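The Night the Tray Did Not Stop

How a small parts cell in Karnville passed every test and then failed in its first month of real use

The fault at the Cloton works was discovered at 5:40 in the morning by a shift leader who wanted only to collect a bin of sorted parts. The bin was full, the light was green and the screen showed 2,437 cycles with no alarm. In the bin, the orange parts and the gray parts lay together.

Cloton makes small fittings for pumps in Karnville, and in September it put a sorting cell into production. The idea of the cell is easy to explain. Mixed parts arrive in a round tray which can turn. An arm reaches over the rim, takes one orange part and puts it in a blue bin. The gray ones must stay where they are. Before anything was bolted to the floor, the integrator Zalewska built the cell in simulation, and it ran there for many weeks.
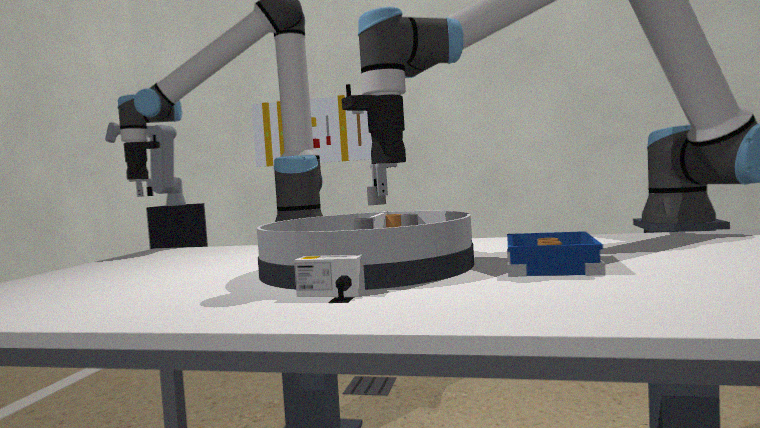

I visited the engineers of Zalewska two times for this article, and they did not try to hide anything. Their first opinion was that the camera had confused the colors. It was a natural opinion, but the stored pictures showed that the camera had been right in every case. It found the orange part and it sent the correct position. The trouble came after.

Between the moment of the picture and the moment of the grip, the tray was supposed to be still. The controller, a model from Sekton, reported "in position" when the motor had reached its target. But the tray is heavy at the rim, and with a full load it continued to swing for a short time. The engineers later measured a movement of 15 millimeters at the wall. For parts which stand close to each other, this is enough to bring a gray one under the fingers.

In the simulation, this could not happen. The tray in the model had no play in its drive. When it was told to stop, it stopped. 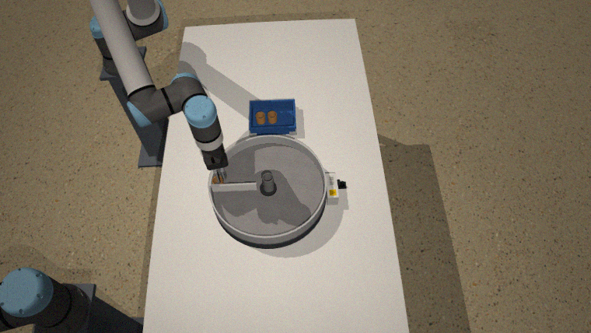 There was a second weakness, and I think it is the more serious one. The gripper checked only that it held something, and a gray part has the same diameter as an orange one. So each wrong pick was written in the log as a good pick, and the cell had no reason to call a person.

The safety side was also reviewed. Twice in that month the fingers had touched the divider inside the tray, and the arm continued because the force limit was set too high. It was lowered by 35 percent. No one was hurt, but people at Cloton had been reaching over the table to remove parts by hand while the cell was waiting, and this habit is now forbidden. 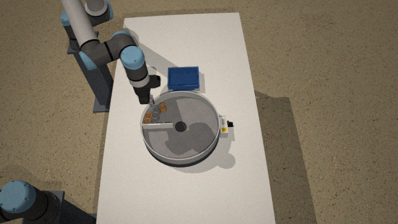 The simulated cell, with orange and gray cups close together in the round tray.

The repair itself was small. The arm now waits until the tray is really quiet, and a second picture is taken before the fingers go down. The cycle became slower by roughly 2 seconds, and the production office was not happy about it.

More work went into the model. Zalewska has given the simulated tray a loose drive and a load which changes, and the old program was run again on it without any correction. It made the same mistake before the first bin was full - the engineers told me they were quite relieved to see it.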